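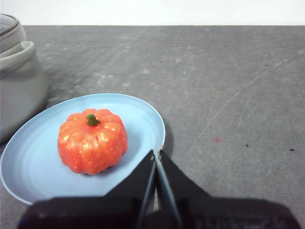 Llevo desde enero con tres pinzas distintas encima del banco y ya tocaba escribir algo, que me lo habéis pedido unos cuantos por correo y siempre contesto lo mismo (pronto, pronto). La cosa va de comparar la Waniser de dedos paralelos, la Partington y una de dedos blandos que imprimí yo a partir de unos planos que colgó Zhenhua Xia en el foro de Hesdale. Mismo brazo, mismo controlador, mismos objetos. Y de entre todos los objetos, el que más me ha enseñado ha sido la calabacita naranja del plato azul, que parece una tontería y tiene muchísima mala idea: los gajos abombados hacen que cada ángulo de entrada sea una pieza distinta, y el borde levantado del plato te obliga a pensar por dónde metes los dedos antes de pensar en cerrarlos.

Para los que llegáis nuevos: tengo un brazo de sobremesa de segunda mano, seis ejes, comprado en una liquidación en Devville, y una mesa gris bastante castigada en el cuarto del fondo. No me dedico a esto profesionalmente. Trabajo en mantenimiento de ascensores y lo del brazo es lo que hago cuando los demás ven series. Lo digo para que nadie espere aquí un banco de ensayos con célula de carga certificada, que luego me llegan comentarios.

El protocolo, por llamarlo de alguna manera. Coloco el objeto, lanzo la rutina, el brazo baja, cierra, sube quince centímetros, aguanta cinco segundos y vuelve a dejarlo. Si sigue en la pinza al acabar esos cinco segundos, bueno. Si se cae o ni siquiera lo agarra, malo. Entre las tres pinzas he hecho 2.131 intentos, todos en una hoja de cálculo que tiene ya más colores que un semáforo de feria. De esos, 274 fueron solo con la calabaza, y ahí es donde se abrió la diferencia entre unas y otras.

Empiezo por la Waniser, que es la que traía el brazo cuando lo compré. Dos dedos rectos, cierre paralelo, motor ruidoso. Va como un tiro con cualquier cosa que tenga dos caras planas: cajas de cerillas, tacos, el bloque de aluminio que uso para calibrar. La repetibilidad me parece buenísima para los años que tiene. Ahora, le pones una superficie curva y brillante y la historia cambia bastante. Con la goma de origen, si los dedos caían en el lomo de dos gajos opuestos, la calabaza giraba un poco sobre sí misma al cerrar y salía disparada hacia delante (la he recogido de debajo del radiador tantas veces que ya tengo la linterna ahí). Si caían en los surcos, aguantaba perfecta. El problema es que la rutina no sabe dónde están los surcos, y yo tampoco quería estar colocándola a mano siempre igual, porque entonces no estás probando nada.

Le cambié las gomas por unas tiras de silicona más blanda, de dos milímetros, pegadas con cinta de doble cara. Mejoró muchísimo. También es verdad que la silicona se ensucia enseguida y que cada 20 agarres hay que pasarle un trapo con alcohol, o empieza a resbalar otra vez. Me pasé una tarde entera creyendo que se había soltado un tornillo y era polvo. Polvo de la mesa, del mío, del de toda la vida.

La Partington es otra historia. Más cara, más silenciosa, con control de fuerza de verdad y unos dedos que ceden un poquito en la punta. Me la prestó un compañero del foro para un mes y se la devolví con todo el dolor de mi corazón. Con la calabaza es una maravilla: toca, nota que aquello no es plano, se acomoda y cierra. Apenas fallos, y casi todos por culpa mía, de cuando bajaba demasiado y chocaba con el plato. ¿Lo malo? El software. Madre mía, el software. Un instalador que pide reiniciar tres veces, un manual donde los pares vienen en unas unidades en la página doce y en otras en la catorce, y un conector propietario que si se te rompe un sábado te quedas mirando al techo hasta que abran. Además, el control de fuerza viene capado por defecto a un valor que para mi gusto se queda corto, y para subirlo hay que escribirles un correo. Me contestaron, eso sí, y fueron amables.

Y luego está la impresa. Yo no daba un duro por ella. Los planos de Zhenhua Xia vienen muy bien explicados, pero yo imprimo regular tirando a mal, y los dos primeros juegos de dedos me salieron con las capas abiertas. El tercero, con el filamento seco y la boquilla cambiada, quedó decente. Son dedos flexibles con costillas por dentro, de los que se doblan alrededor del objeto al apretar. Pues abrazan la calabaza que da gusto verlo, entre por donde entre el brazo. Con lo que no puede es con el peso. El bloque de aluminio se le descuelga a los dos segundos, y la tapa de la olla, que la cogí por hacer la gracia, ni la levantó.

Lo que más guerra me ha dado, de todas formas, ha sido el plato. Al principio probaba con los objetos directamente sobre la mesa y todo iba de fábula. En cuanto pones algo dentro de un plato tienes un borde que no puedes atravesar y una altura distinta a la que tenía apuntada la rutina, por poco que sea. Si entras en vertical, bien, pero con mi brazo la vertical pura en esa zona de la mesa lo deja casi en el límite del codo y se pone a vibrar. Si entras inclinado, las puntas pasan rozando el borde. Acabé metiendo un punto intermedio, un poco por encima del canto, y desde ahí bajando en línea recta con una inclinación de treinta y tantos grados. Tardas un segundo más por ciclo y te ahorras una cantidad de sustos tremenda.

La cámara de muñeca ayuda, pero tampoco hace milagros. La llevo montada detrás de la pinza, mirando hacia delante, y lo primero que descubres es que tu propia herramienta se come media imagen. Con la Waniser todavía veía algo entre los dedos. Con la Partington, que tiene el cuerpo más ancho, tuve que mover el soporte y recalibrar, y luego volver a recalibrar porque había apretado mal una abrazadera. El naranja sobre azul claro lo separa por color hasta el filtro más tonto del mundo, así que para localizar la calabaza no hizo falta nada sofisticado: umbral, centroide y a correr. Con la olla gris en la mesa gris, en cambio, ese mismo filtro no da pie con bola. Me pasé a buscar contornos y mejora según la luz. De noche, con la lámpara del techo, pierde el asa una vez de cada tantas y se inventa otra en una sombra.

Del controlador hablo poco porque no lo he cambiado. Es el que venía, con el firmware actualizado, y le mando las posiciones por red desde un portátil viejo. Una cosa sí os cuento, por si a alguien le ahorra el disgusto: si la pinza va por una salida digital y el brazo por la red, las órdenes no llegan a la vez. Yo tenía la pinza cerrando un pelín antes de que el brazo hubiera terminado de bajar, y durante días le eché la culpa a las gomas. Metí una espera de un cuarto de segundo y desapareció la mitad de los fallos de la Waniser. Repetí la serie completa desde cero, claro, con la consiguiente alegría.

Me preguntaréis cuál me quedo. Pues para el día a día he vuelto a la Waniser con las tiras de silicona, y tengo los dedos impresos en un cajón para cuando quiero probar con cosas redondas (el cambio son cuatro tornillos, lo hago mientras se calienta el café). La Partington la compraría mañana si bajara de precio o si le pusieran un conector normal. Entre filamento, gomas, el soporte de la cámara y los portes llevo gastados alrededor de 2.706 en lo que va de proyecto, brazo aparte, y en casa creen que es menos, así que por favor discreción en los comentarios.

Lo siguiente será la olla, pero cogiéndola por el asa, que es curva y gruesa y me da bastante respeto. He pensado en entrar de lado con los dedos girados noventa grados, aunque igual el codo no me deja. Si alguien ha hecho algo parecido con un brazo pequeño, que me escriba, que estoy a tiempo de no romper nada. La hoja de cálculo la subiré al foro de Hesdale en cuanto le quite los comentarios que me dejo a mí mismo a las dos de la mañana, que algunos no son para publicar.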